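Drustthorpe rents scheme promises savings, offers few sums

Workshop landlord Fakach says small firms in Drustthorpe will pay less under its new "all-in" rents, due to start in April. The claim rests on a survey of 50 tenants at its Proststead site, and the firm has not said how they were picked.

A typical unit would cost £3705 a quarter, with heating and rates included. Fakach puts the yearly saving at £2000 — a figure that seems to assume every tenant heats the place all winter. Plenty don't.

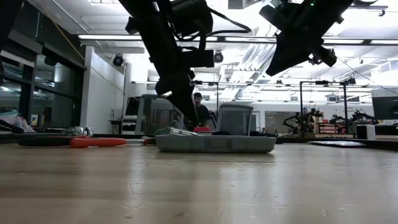

One Proststead tenant said the old bills were at least easy to check, and that the new service charge had already gone up by £160.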